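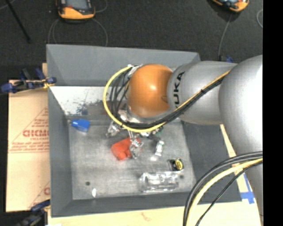
STISBERG, June

To: adjunct-and-advising list
Re: Re: Fall math placement, what changes and what doesn't

Replying to the whole list, as I got the same questions from six people off-list. Tarek's message is quoted first and my answers come after it.

Tarek Abdel Hamid wrote:

> Can someone at Daren please confirm in writing what is going on with math placement for the fall? I advise at the Poment campus two evenings a week and I have now heard three versions. One is that the placement test is gone. Another is that it stays but only for students without a high school transcript. The third, from a student, is that she was told to retake the test in Ghoneim Hall and pay for it.
>
> My specific questions:
>
> 1. Do students who tested in the spring keep their scores?
> 2. Who decides when the transcript and the score don't agree?
> 3. What happens to Math 039? It is still in the schedule with 39 seats and no instructor listed.
> 4. Are the support sections paid as contact hours or as lab hours? I teach one section of college algebra besides the advising, and the letter I signed only mentions the lecture.
>
> I would also like to know why advisors found out about this from students. Registration opens for continuing students before most of us are back on campus, and I already have people asking me to sign forms.
>
> Tarek

Tarek, thanks for putting these in one place.

The placement test is not gone. Starting with the fall term, a student who has a high school or GED transcript from the last ten years is placed from the transcript. The test is for students with no transcript, students whose transcript is older than that, and anyone who wants to challenge where the transcript puts them. There is no charge for the first attempt. There is a charge for a third attempt in the same year, as before, and my guess is that your student was quoted that. Send me her ID and I will look it up.

On question 1, yes. Spring scores stay good for two years from the test date. Last year we placed 1069 new students, and 354 of them were put in a course below college algebra. A lot of those people have not taken the course yet. They do not need to test again. If the transcript would place them higher than the score did, they can ask to have the transcript used, and the advisor can approve that without sending it to me. Use the one-page form, not the old two-page one. The old one asks for a department signature that is no longer needed.

On question 2, the higher placement wins. We went back and forth on this in April and a few people wanted the more recent result to win instead. The department voted for the higher one. Please don't talk a student down a level because you think the transcript is generous. If you are worried about someone, put them in the section with support attached and make a note in the file.

On question 3, Math 039 runs one more time, in the fall, at the main campus only. It is there for students who already have part of the old sequence and need it to finish under their catalog year. It should not be open to new students, and I have asked the registrar to put a block on it. Until the block is up, please don't sign anyone into it without checking the catalog year. The instructor line is blank because the assignment had not been approved when the schedule went out. It has been since, and the name should show up by the end of the month.

There is nothing below college algebra at Poment in the fall. I know that is a problem for evening students who can't get across town by 5:30. We asked for a second support section at Poment at 7:15 and the room request is in. I don't have an answer yet and would not promise it to anybody.

On question 4, support sections are contact hours. They are one hour and 40 minutes a week, paid at the lecture rate, and the person who teaches the lecture gets first refusal on the support section. Your letter only mentions the lecture because the letters went out before the support sections were in the system. You will get a second letter. If you don't want the support section, tell me soon so I can offer it to someone else. Nobody is required to take one.

As for hearing it from students, that was our mistake. Admissions updated the new-student page in May and the memo to advisors was waiting for a signature at the time. The memo is attached to the first message in this thread. Some of you told me the attachment was stripped by the list software, so paper copies are in the advising office in Ghoneim Hall, on the shelf by the mailboxes.

Two other things while I am writing.

The tutoring budget for the year includes $3000 set aside for evening hours at Poment. It can't be moved to the main campus, and if we don't spend it by the end of the spring term we lose it. If you know a good tutor who can work evenings, have them write to me directly. They need a B or better in Calculus I and a completed hiring packet. The packet takes a couple of weeks to go through.

The common final for college algebra is staying. Several people asked. The review sheet is being rewritten because the old one still has two topics that were dropped from the course, conic sections and the long version of partial fractions. If you have comments on the sheet, send them before July.

I am in the office mornings through the end of the month, then out for two weeks. Questions about individual students should go to the advising desk during that time and not to this list, since we can't discuss grades here.

Lorna
Math placement, Daren College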